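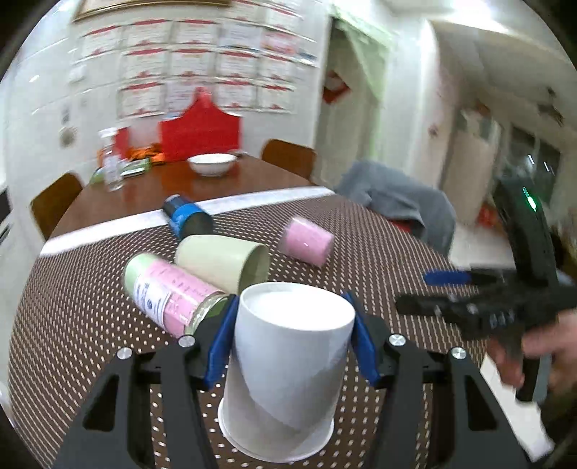

Figure 5. Table-clearing task with two hand-held grippers: the left one holding a white paper cup, the right one moving in over the dotted cloth.

4.2 What we bought, and what we'd buy again

I promised in the introduction that we would be open about money, so this section is the shopping list and the thinking behind it. Papers in our corner of the field tend to give you a parts table in an appendix and leave it at that. I've always found those tables a bit useless when I'm the one filling in the purchase form (what I want to know is what broke, what sat in a drawer, and what had to be ordered twice!), so I'm going to ramble through ours in the order we spent it.

We began with a choice between two routes. The first was to put nearly everything into one fixed arm from Konberg and collect all our demonstrations by steering it remotely in the lab. The second was to buy hand-held grippers, take them to ordinary homes, and leave the arm purchase until we knew what the tasks would need from it. Lok-yiu Ho argued for the second route from the first meeting, and I argued against it for longer than I'd like to admit. My worry was that we would end up with a pile of recordings and no machine to run them on. Hers was that we would end up with a very nice arm and one tidy table. Figure 5 is the sort of setting she had in mind: somebody's dining room, a patterned cloth, cups and containers lying on their sides, chairs and a grey garment in the background. I couldn't have built that in the lab on any budget.

We settled on 5 grippers from Tremer at 183 pounds each. Two people can't work a table properly with fewer than four if you want a full spare pair, and the fifth was there to be taken apart. I'd defend that fifth one to anybody who asks. We measured from it, tried different finger pads on it and generally abused it, and all of that would otherwise have happened to a unit we needed the next morning. If your budget only stretches to a single pair, I'd say wait until it stretches further, or borrow.

The fingers are where I'd tell you to be generous. Ours are the blue ones you can see on either side of the paper cup. Paper cups are a fussy thing to pick up. Squeeze too hard and the wall folds, and a folded cup is no good for a second go. We had put down one spare set of fingers for the whole project in the first draft of the budget, and by November I'd redone that line to allow 2 sets per gripper. They're cheap next to everything else and the delivery wait was the painful bit. Order them with the grippers, on the same form, and you'll pay the carriage once.

Then there are the objects. I know it sounds silly to have a budget line for cups! Still, it was the line that ran over first. We bought paper cups in bulk from Celluleo and went through them much faster than planned, partly for the reason I've just given and partly through ordinary wear from being packed and unpacked. Harder things like jars and tubs last for ages, so for those we bought a modest mix and carried on using them. What I'd do now is split the line in two, one for things that get used up and one for things that stay, and top up only the first. Lumping them together meant I couldn't tell at the half-way point whether we were overspending or had simply bought early.

Travel and hosting came next. Working in homes means carrying kit to people and paying them for the use of a room, and I had treated this as small change. Across the whole collection it came to 362 pounds in room payments alone, before a single bus fare. That's still a good deal less than fitting out even one fake dining room with furniture, and you get all the awkward bits for free: the daylight from a window, the bowl left out on the other table, the walls with things hung on them. A policy that is going to live in rooms like that ought to see them early. I'd raise the hosting line for the next round and pay people a little more for their patience.

On to the arm itself, which we did buy in the end. Waiting helped, though I should be fair and say it helped in a way I hadn't guessed. I had expected the recordings to tell us about reach, and they did, a bit. What they mostly told us was that we wanted two arms. So many of the moves people made naturally had one hand holding while the other came across, and a single arm would have forced us to throw those away or fake them. The Konberg model on my original form was too dear to buy as a pair. We went for a pair of smaller Chou arms instead, with less lifting strength than I'd asked for, and for cups and jars that has been plenty.

Would I buy the arms first under any conditions? Possibly, if the funding had to be spent inside a single year and the supplier was slow. We had a comfortable run at it. The final order went in on Sat 13 January (yes, I was at my kitchen table, and yes, the finance system logged me out twice), and by then most of the home recordings were already done, so the delivery wait cost us very little. A group starting with a tighter calendar should probably place both orders together and accept that they're guessing at the arm.

Two smaller things, since I was asked about both when I gave this as a talk. Insurance: check that your cover goes with the kit when it leaves the building, as ours didn't until we asked, and the change was free. Storage: we bought hard cases after the first few visits and should have bought them before. Soft bags let the grippers knock together, and I spent an evening re-tightening screws that had no business being loose.

The costs of computing and of labelling the recordings are handled in Section 4.3, where the sums work rather differently because most of that money went on people's time.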